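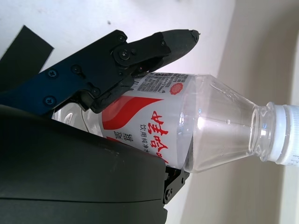

Ruotsalainen
Reader of land records, Prilutard local history workshop

November, notebook 2, morning

Continued with the grant on Konano Creek. The question is still the same as last month: where was the north line of the chapel ground, and did it ever follow the creek as the parish map shows it?

First the deed. It is copied in the register at page 529, in a good clear hand until the last four lines, where the clerk was in a hurry. The grant is for 60 acres "more or less", beginning at a marked tree on the creek bank, then east thirty chains, then south twenty chains, then west to the creek, and by the creek to the beginning. I multiplied it twice. Thirty by twenty gives exactly 60 acres, so the surveyor has treated the creek as a straight line. On the ground it bends strongly at the ford, so either the real area is different or the west side was drawn later in the office.

The marked tree is of course gone. The deed does not say what kind of tree, only "marked with a broad arrow over 16". The number is the lot number and it agrees with the list of lots for the Vamton road.

Then I compared with the burial register. I made the index up to the letter M and there are now 145 names in it. Eleven of the early ones have the words "old ground" after the date. Before, I took this to mean the older part of the present cemetery. Today I am less sure. Two of the "old ground" burials are earlier than the gift of the land to the church, and I do not see how a person can be buried in a chapel ground which was not yet given. Possibly the family had its own burial place nearer to the creek, and the clerk used the same words for both.

To check: the vestry minutes for the year of the gift. I think they are in the brown box and not in the green one, where the catalogue puts them. Also the spelling of Konano. The deed has Conanno, the map has Konano, the school roll has both on one page. I write it as on the map and put the others in brackets, please do the same in the index or the sorting will go wrong.

Afternoon

Found the minutes (brown box, as I thought). The gift is described there as "the upper corner, lately fenced". No measures. A later hand has added "see plan", but there is no plan in the box, and the pages before and after have no pin holes.

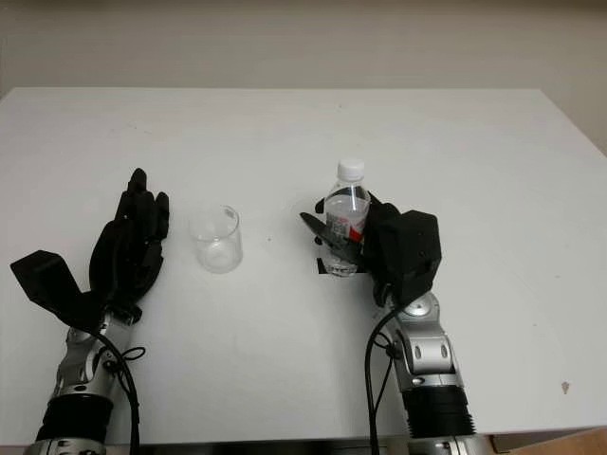
A pencil note came back under my morning lines, saying that "upper" in these minutes usually means upstream and not uphill, so the gift could be the corner by the ford, and that I should look at the road petition before I draw anything.

This is a good point and I did not think of it. At Konano the upstream corner and the uphill corner are not the same one, they are at opposite ends of the north line. If the note is right, the map is wrong only in the fence, and the "old ground" would fall inside the gift – then the two early burials are not so strange.

I rubbed out my line on the tracing and left both corners open with a question mark. Next: road petition for Vamton, then letters N to R of the index. The register stays on the lower shelf with the slip at 529, please do not move the slip.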